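Media Talk > Radio and TV > Did the Barrientos segment misread the Nalley poll?

oxbow_dale
Listened to Oriana Barrientos on the drive home and she spent most of the hour on the new Nalley poll. Her line was that "voters have made up their minds" on the ethics inquiry. I went and read the release. The question was whether people had heard a lot, a little or nothing about it. Only 32 percent said a lot. There is no question in there about whether anyone has made up their mind. Am I missing a second page?

Standitz_fan
You're not missing one. Nalley puts out the headline numbers first and the full tables later. She may have had the tables. Hosts usually get them early.

mrs_pell
If she had them she should have said so on air. I heard the same hour and she read from the release word for word, then went to callers. I had people over and we left the radio on through coffee, so I caught nearly all of it. 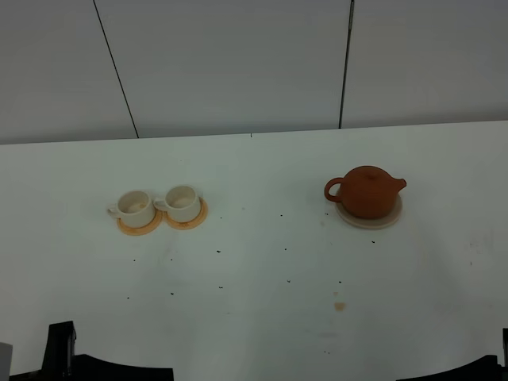

The second caller asked her the same thing you did, Dale. She said the number "speaks for itself" and went to the break. I don't think she was lying. I think she had a segment to fill and the poll was what came in that morning.

kettle9
It's talk radio. She gives opinions. If you want somebody to read crosstabs out loud, there's public radio for that.

oxbow_dale
An opinion is fine. Saying a poll found something it didn't ask is a different thing.

kettle9
Herrera did it on TV the night before and I didn't see a thread on that.

Standitz_fan
Fair point. Amancay Herrera's panel had the 32 percent on screen and called it "a third of the country is following closely." The sample was 3000 registered voters in one state. That isn't the country.

mrs_pell
I'll give you that one. Herrera did correct it at the end of the show, though. It was quick, but she did it.

kettle9
A correction at 9:58 when everybody has gone to bed.

grikia_north
I do phone interviewing, not for Nalley. A few things to check before arguing over any of these:

1. Read the question as asked. The release nearly always prints it, sometimes at the very bottom.

2. See who was asked. Adults, registered voters and likely voters are three separate groups and the numbers move between them.

3. Look for the blank answers. If the "not sure" share has been left off the chart, go find it in the tables.

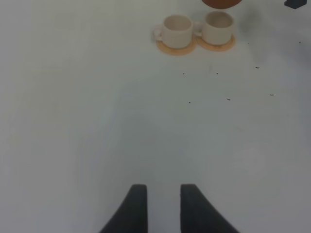 4. Compare with the last time the same firm asked it. Nalley had "heard a lot" at 30 in October, so this is a two-point move and I wouldn't build an hour on it.

oxbow_dale
Thanks, number 4 is what I was after. I didn't know they had asked it before.

Standitz_fan
Głowacki asked something closer to what Barrientos was claiming, whether your view of the inquiry could still change. I can't find the write-up now. If somebody has it, post it.

kettle9
So she could be right and just quoted the wrong poll.

mrs_pell
Could be. Then she can say that tomorrow.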